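**Foam-faced pads vs moulded fingers on the hand-held tool**

**wpalacios** · 16 Jun 2026

I have been comparing two finger sets on our hand-held gripper: the flat pads with the dark textured facing, and the moulded Conov fingers. Kitchen tools only, picked from a flat table. 70 grasps per set, same operator, same wrist camera.

The pads held thin handles better. The Conov fingers were better on anything round and heavy, such as a full jar. Has anyone run the same test with the tool bolted to an arm? I would like to know if the hand-held figures carry over before I order more.

Wenceslao Palacios

**melis_bench**

Partly. We did 415 grasps on the arm with flat pads. The ranking of the finger sets stayed the same, but the slips moved. By hand you correct the approach angle without noticing. The arm does not, so one pad lands first and pushes the object sideways.

Check that your pads are parallel when closed. Ours were out by enough to see against a steel rule.

**gostatia**

I don't agree that the ranking carries over. 70 per set is too few, and one operator makes it worse. We had the moulded set ahead until a second person took over, then it was level.

Also, which end are you gripping? A whisk taken by the handle and a whisk taken by the loops are two different tests.

**wpalacios**

Handle only for the figures I gave. Loops were left out because the wires spread under load and I could not decide what counted as a hold.

Point taken on the operator. I can get a second person for the next run.

**ilaletti_k**

Count it as a hold if it survives a lift and a quarter turn. We have used that rule for 407 grasps and had very few arguments.

On the camera: does the facing show up well enough for you to see contact? With a dark pad and a dark bracket I lose the edge of the finger at low exposure. I put a strip of pale tape along ours.

**gostatia**

Tape on the finger changes the picture your controller is trained on. I would raise the exposure first.

**ilaletti_k**

Only if you mix taped and untaped runs. We don't.

**wpalacios**

I can see the pad edge against the white grid sheet without tape. Against the cardboard at the back it is harder. View from the tool with the fingers open is attached. I will redo both sets with the quarter turn rule and post the table in this thread.
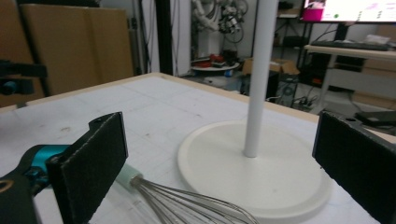 *Flat pads, open, with the whisk between them and the white stand to the right.*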